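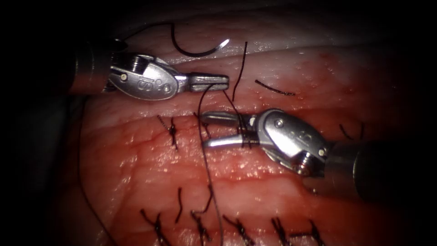 How long should one demonstration be when you teach a robot to make a stitch by remote control?

One stitch, from the first grip on the needle to the cut tail. If you record the whole row in one file, you will have to cut it later, and the cutting takes longer than the sewing.

Home Bench tips Teaching by hand Suturing Tools Contact

March, by Conceição Valente

These are the notes we keep for new people at the console in Gronar. I wrote them first in my own language and then again in English, so please excuse a stiff sentence here and there.

Before you sit down

Set the chair first, then the armrest, then the height of the viewer. Most people do it in the opposite order and after twenty minutes their shoulders are up at their ears. Your elbows must rest the whole time. A tired arm makes small tremors, and the robot will learn the tremors together with the stitch.

Choose the motion scale and write it on the sheet. Do not change it in the middle of a session. We once mixed two scales in the same folder, and Rui Falcão spent most of a Tuesday separating them.

Cut the thread before you begin, always to the same length. A long thread seems economical, but it lies over everything and finds the wrist of the instrument sooner or later. When it is caught there, do not pull. Open the jaws, go back the way you came, and let the thread fall off by itself.

During the stitch

Move as if you explain the work to a slow and polite student. This does not mean to move slowly everywhere. It means that each part has a beginning and an end: take the needle, turn it, enter, come out, take again. Make a very small stop between the parts. Later the person who labels the recording will be thankful for these stops.

Hold the needle in the same place each time, a little behind the middle of the curve. If you hold it badly, put it down and take it again while the recording is running. I know it looks less elegant. But the robot will also hold it badly one day and it should have seen how to repair this.

Follow the curve with the wrist and keep the arm quiet. Beginners push the needle straight forward, which drags the tissue with it.

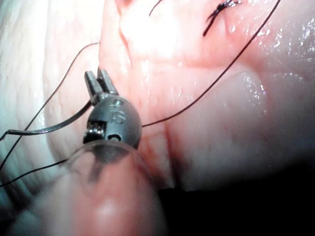

Carolina Rocha wrote to me after the first version of this page: "I disagree about the small stops. When I made them, our robot learned to wait, and it waited in places where nothing had to be decided. Now I only slow down, I never stand still."

She may be right for her setup. We remove the longest pauses before training, and she does not. If you train on the raw files, follow her advice and not mine.

Pulling the thread through

Pull with both instruments in turns, hand over hand, and stay near the tissue. One long pull looks nice, but you leave the view of the camera and the recording loses the tip exactly when it matters. Keep both tips in view when you can. If you must move the main camera, stop, move it, and begin again after it is still.

There is no force in the handles of our console, so you must judge the tension with your eyes. Watch how the edges come together and stop when they touch. If the tissue becomes pale around the thread, you have already pulled too much.

For the knot, decide which direction you wrap first and stay with it. Two operators who wrap in different directions can both be very good, and still their recordings together will confuse the training. We use the order that Glória Aguiar taught us: two wraps, one wrap, one wrap back.
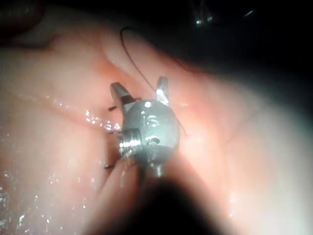 Saulius Vītola asked in a reader's comment what to do with the bad ones, and whether a dropped needle should be deleted at once or kept for something.

Keep it, in a separate folder, with one line of text that says what went wrong. Delete only the files where the recording itself is damaged, for example when one camera did not start. From our first 300 stitches we threw away the failures, and later we had to produce failures on purpose, which is a rather sad way to spend an afternoon.

After the session

Watch your last recording at normal speed before you stand up. Check that the sound of the pedal, if you record it, agrees with the picture. Wipe the handles. Write your name on the sheet, also the scale, the thread length and which hand was leading.

Stop when you notice that you are hurrying. For me this is after about an hour, for Rui it is later. The stitches made after that moment usually have to be sorted out again, so we go for coffee and continue the next morning.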